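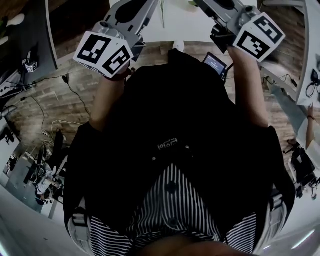 Rallura is the part of the Fondusstead open day I'd been looking forward to since February, and it did not let me down! It's the big plant room at the back of the old school building in Dramness, where the growing club starts its herbs and cuttings, and on open day they let anyone in to poke about and ask as many questions as they like. I had expected soil everywhere and benches you wouldn't want to lean on. The floor is wood plank, in browns and grays, and the work goes on at white tables, which turns out to be a lovely surface for looking at green things. A single small sprig standing upright on a white table gets your full attention in a way it never would in a crowded bed. I stood over one for ages. I have killed a lot of basil in my life and never looked at any of it that closely.

I got there on 6/6/23, a little after opening, with my sister and a flask of coffee. Parking is on the grass by the bus turnaround (follow the painted arrows, the map on the flyer has the entrance on the wrong side). Entry was 2 dollars, and you get that back if you buy a plant, so of course we both bought plants.

## The cuttings talk

The first thing we went to was the cuttings talk with Hjørdis Kvam. She has been growing mint and its relatives for most of her life and she talks fast, with her hands full, and never seems to put anything down. I took notes on the back of the flyer and will copy them out here before I lose it:

- Cut just under a leaf joint, with something sharp.
- Strip the lower leaves. More than you think.
- Keep the sprig upright while you decide where it's going, and don't lay it flat in the sun "like a fish."
- Water in the pot first, then the cutting.
- Leave it alone for a week. I am very bad at this one.

Somebody asked about rooting powder and she said she keeps a tub of it and forgets to open it, and her mint doesn't seem to mind. Rosemary is another matter. She takes a lot more rosemary cuttings than she needs and accepts that plenty will sulk and drop their needles. That cheered me up a great deal, as my windowsill has looked like that for two winters running.

The talk ran over by a good while and I'd happily have stayed for another hour of it. My sister, who came mainly for cake, was the one asking about root rot by the end.

## Records, and the big wall chart

Along the corridor outside there's a wall chart of everything the club has started this year, with a line for each tray. The last number on it when we passed was 813. The handwriting changes all the way down, and some of the lines have remarks squeezed in at the side: "slow," "slow," "gone," "BACK!" I read far too much of it while people edged past me with trays.

They are hoping to reach 2,000 plants by the end of the season, most of them going to front yards in Dramness and the planters along the harbor road. We walked along there afterward and a few were already in, thyme mainly, and something silvery that neither of us could name.

## Nouri

Lunch was in the Nouri, the club's kitchen, which has long shared tables and a hatch you queue at. The menu was whatever the herbs suggested. I had a potato soup with so much dill in it that it had gone a cheerful green, and flatbread with chive butter. My sister had the same and then went back for the lemon thyme cake, and then went back again. Get there early – the soup had run out by the time we left, and there were some sad faces at the hatch.

## What came home with us

One pot of lemon thyme, one of apple mint, and a sage that was on the reduced shelf and looked as if it needed a ride somewhere. The mint is in a pot by itself, as instructed. The sage has gone on the back step and has put out two new leaves that I check more often than is sensible.

If you're thinking of going next time, bring a box with sides for the drive (ours slid around in the trunk and the whole car smelled of mint, so no great hardship) and wear shoes you can stand in. Bus 23 stops right outside the gate. The plant stall takes cards but the kitchen is cash only.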